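About Gondholm Surfaces

Gondholm Surfaces makes and installs countertops, floor tiles and stair treads for homes, schools and public buildings. The company was founded by Lovisa Dalen and Gualtiero Amato, who began by repairing old floors in the Sotinska district and later opened a workshop of their own. It now employs 108 people at two sites – the main works on Rizzi Street and a smaller finishing shop in Gravlow.

Our customers include architects, builders and private homeowners. Each order is assigned to one project manager, who remains the point of contact from the first measurement to the final visit.
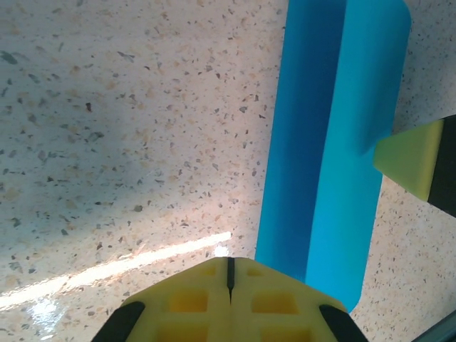 The design office is led by Montserrat Bravo and keeps a library of 137 standard color mixes. Customers may choose from the library or request a custom blend. Pale grounds are requested most often for kitchens, and a cream base with dark gray, black and tan flecks remains a steady choice for counters. Samples are lent free of charge, and we ask that they be viewed in the room where the material will be used.

Fionnuala Rafferty directs training. Apprentices spend their first year in casting and polishing before joining an installation crew. Applications open each November.

In January 2025 Sveva Donati was appointed managing director. The founders continue to serve on the board. Visitors are welcome at the Rizzi Street showroom by appointment.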